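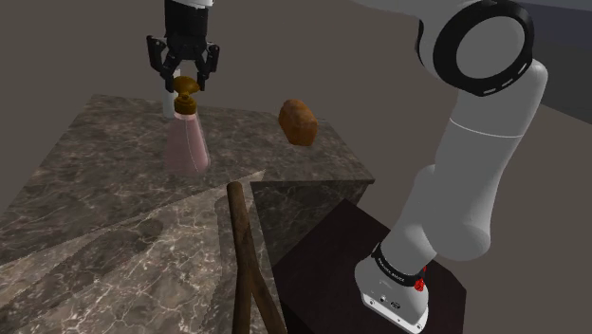
Je repense souvent à cette journée de décembre où, chez Wiluditz, un bras a continué à serrer alors que tout, sur l'écran, disait qu'il avait lâché. En simulation, le même geste était passé 2848 fois sans la moindre alerte, et nous en étions très fiers – moi la première, je l'avoue volontiers. Sur le vrai poste, un flacon a éclaté et ma collègue Marichka Didenko s'en est tirée avec neuf points de suture à la main, beaucoup de sang-froid et une tasse de thé.

On a bien sûr accusé le capteur. Je crois, pour ma part, que la faute était plus ancienne : nous avions pris un flacon virtuel, qui ne casse jamais, pour une promesse. Le journal de Trarkurix signalait pourtant des efforts allant jusqu'à 231 newtons, et personne chez nous n'avait pris la peine de le relire.

Je ne demande pas qu'on renonce aux simulateurs, j'y passe mes journées avec bonheur. Je voudrais seulement qu'un essai virtuel réussi n'autorise plus, à lui seul, quelqu'un à tendre la main vers une pince.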